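Cuaderno de laboratorio - Trirach, Área de Manipulación
Proyecto Hurkance, tarea de cocina: colocación de envases en el cajón del congelador
Entrada: 2018-04-24
Redacta: responsable de registro. Operación: Ximeng Fu.

Objeto de la sesión

Se continúa la recogida de demostraciones por control remoto para la tarea del cajón inferior. El protocolo vigente es el aprobado en febrero, con las dos modificaciones anotadas más abajo. Quedan fuera de esta entrada la apertura y el cierre del cajón, que se registrarán como tareas independientes cuando se disponga de un criterio acordado para el tirador.

La demostración comienza con el cajón ya extraído y al menos un envase verde de pie sobre la encimera blanca. El operador lleva la mano hasta el envase, lo toma, lo traslada por encima del borde del cajón y lo deja en el interior. La demostración termina cuando la mano ha salido por completo del volumen del cajón y los dedos están extendidos. Si el operador retira la mano antes de abrir los dedos del todo, el episodio se conserva, pero con la etiqueta de cierre irregular.

Preparación

Encendido y puesta a cero de ambos brazos según la hoja de arranque. La primera puesta a cero del brazo derecho fue rechazada por el programa Misa con un aviso de límite articular; se repitió tras llevar el brazo a mano a la postura de reposo y fue aceptada. Procede revisar si el aviso guarda relación con el tendido del cable en el codo, que se modificó en la última revisión mecánica.

Calibración de los guantes del operador: pulgar, índice y medio sin incidencias. El anular presenta la misma deriva que en la sesión anterior. Ximeng Fu propone calibrarlo con la mano cerrada en lugar de abierta, y así se hizo para toda la sesión. El archivo de calibración queda guardado con el sufijo correspondiente y no debe mezclarse con los anteriores.

Frecuencia de registro de articulaciones: 100 Hz. Las cámaras se registran a su frecuencia propia y se alinean después por marca de tiempo.

Aproximación a la encimera

El punto que más tiempo ha consumido es la entrada del pulgar. Con la palma demasiado alta, el pulgar llega al borde superior del envase antes de que los demás dedos hayan rebasado el cuerpo, y el operador tiende a corregir con la muñeca, lo que introduce un giro que después hay que deshacer sobre el cajón. La instrucción escrita decía «aproximar desde arriba». Se ha sustituido por «aproximar lateralmente, con la palma a media altura del envase».
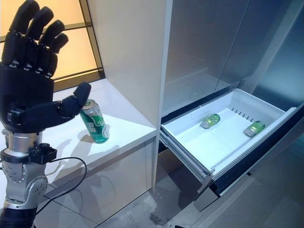

Tras el cambio de instrucción, Ximeng Fu realizó una serie de prueba sin grabar. A su juicio el movimiento resulta más largo pero exige menos correcciones, y la fatiga en el hombro es menor. Se adopta para todos los operadores del turno. Los episodios anteriores al cambio no se eliminan; se marcan en la tabla con la letra de la instrucción antigua, de modo que el equipo de aprendizaje pueda separarlos si lo estima oportuno.

Se recuerda que la distancia del envase al borde frontal de la encimera debe variarse entre episodios. En la revisión de los datos de febrero se observó que los operadores reponían el envase casi siempre en el mismo lugar, y la política entrenada con esos datos buscaba ese lugar con independencia de lo que vieran las cámaras. La hoja de posiciones está fijada junto al puesto del operador y ha de seguirse aunque ralentice el trabajo.

Cámara de muñeca

Durante la revisión intermedia se comprobó la imagen de la cámara de muñeca. Interesa que las yemas de los dedos y el pulgar permanezcan dentro del encuadre en toda la carrera de cierre. En varias posturas un cuerpo próximo a la lente ocupa una parte considerable de la imagen, y el enfoque no puede resolverlo a esa distancia.
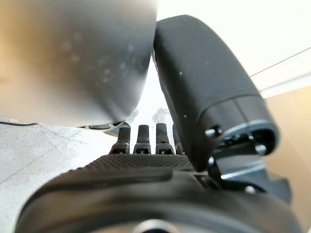
Cámara de muñeca, revisión intermedia: pulgar a la derecha, yemas en el centro y objeto gris desenfocado en la parte superior izquierda.

Ximeng Fu plantea girar el soporte unos grados hacia el pulgar. El redactor no es partidario de modificar el soporte a mitad de una campaña: obligaría a recalibrar la relación entre cámara y mano, y los episodios de un lado y otro del cambio dejarían de ser comparables sin corrección. Se acuerda dejar el soporte como está hasta cerrar el lote y llevar la propuesta a la reunión técnica. Entre tanto, se añade a la lista de comprobación la limpieza de la lente y de la superficie de los dedos al inicio de cada turno. Hay polvo visible en el pulgar, y conviene retirarlo.

Uso de las dos manos

El protocolo define la tarea como unimanual, pero deja libre la mano contraria. En la práctica cada operador la coloca donde le resulta cómodo, y esto ha generado diferencias notables entre personas. Algunos la retiran hacia el costado; otros la mantienen adelantada, próxima a la mano que sujeta el envase.

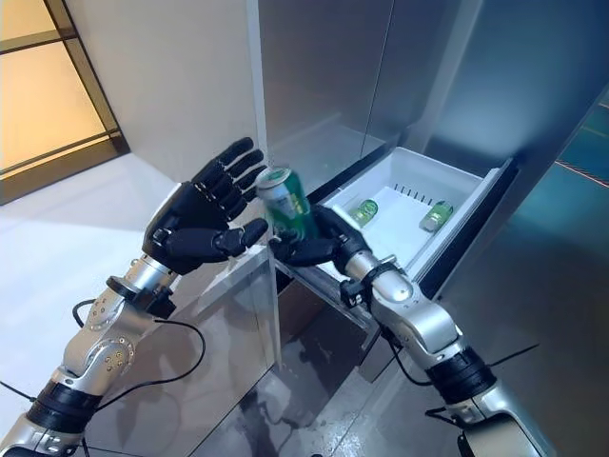

La proximidad entre las dos manos sobre el cajón preocupa por dos motivos. El primero es mecánico: la función de protección contra choques de Misa trabaja con un modelo simplificado de las manos, en el que los dedos extendidos no están bien representados, y los dos pulgares pueden llegar a tocarse sin que salte el aviso. El segundo atañe a los datos. Una mano inactiva en el campo de la cámara de cabeza, en posiciones distintas según el operador, es una variación que el modelo tendrá que aprender a ignorar. Puede ser beneficioso o perjudicial; no se dispone de evidencia en ninguno de los dos sentidos.

Decisión provisional: la mano contraria se mantiene abierta y separada de la activa al menos la anchura de la palma. Se admite su presencia en la imagen. No se admite que acompañe el movimiento de descenso.

Ximeng Fu deja constancia de su desacuerdo parcial. Sostiene que la mano contraria le sirve de referencia de profundidad en el visor y que, al apartarla, tarda más en decidir el momento de soltar. Se solicitará al equipo de visualización que estudie una ayuda de profundidad, por ejemplo una sombra proyectada en el visor sobre el plano del fondo del cajón.

Depósito en el cajón

No se exige una orientación final. El envase puede quedar de pie o tumbado, siempre que el operador lo haya soltado y no lo haya dejado caer desde la altura del borde. La distinción entre soltar y dejar caer depende del criterio de quien etiqueta, y en la práctica ha dado lugar a discrepancias. Para reducirlas se fija la regla siguiente: se considera caída todo descenso iniciado con la palma por encima del borde superior de la cubeta.

Tampoco se vacía el cajón entre episodios. El estado inicial de cada uno es el final del anterior, hasta completar la serie, y solo entonces se devuelven los envases a la encimera.
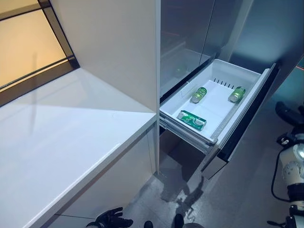
Esta forma de encadenar episodios ahorra tiempo y proporciona estados iniciales variados sin intervención externa. Tiene el inconveniente de que un episodio defectuoso condiciona los siguientes. Cuando un envase queda apoyado en otro, el operador debe comunicarlo en voz alta para que se anote, y no debe recolocarlo a distancia salvo que forme parte de una demostración de corrección.

Las demostraciones de corrección se graban con etiqueta propia. Consisten en tomar un envase que ya está dentro del cajón y cambiarlo de sitio. Son más difíciles que las ordinarias, sobre todo cuando el envase está tumbado, porque los dedos tocan el fondo antes de rodearlo. Se ha limitado la fuerza de cierre en esta modalidad y se ruega no restablecer el valor general sin avisar.

Registro

Episodios válidos de la sesión: 61. Objetivo del lote: 800. El traslado de los archivos al servidor Deng se interrumpió una vez por falta de espacio en la unidad de tránsito; se borraron copias ya verificadas y el traslado se reanudó desde el último archivo completo. Con lo de hoy, el servidor contiene casi 3.000 episodios de todas las tareas de cocina, incluidos los pendientes de revisar.

Incidencias en las marcas de tiempo: un salto en la cámara de cabeza al comienzo del turno, coincidente con la apertura de una segunda ventana de visualización. No se ha repetido después de cerrarla. Se mantiene la recomendación de trabajar con una sola ventana.

La luz que entra por la ventana altera bastante el balance de color del lado izquierdo de la imagen a lo largo del turno. No se corrige. Los ajustes de exposición permanecen fijos, y la hora de cada episodio consta en sus metadatos.

Pendiente

Revisar el tendido del cable del codo derecho y repetir la puesta a cero con el cable suelto.
Enviar a visualización la petición sobre la ayuda de profundidad.
Incorporar al protocolo la regla de caída y la separación entre manos, con número de versión nuevo.
Volver a etiquetar los episodios dudosos con la regla de caída; lo hará Ximeng Fu, y el redactor comprobará una muestra.
Pedir un segundo juego de guantes. El sensor del anular no admite más ajustes por programa.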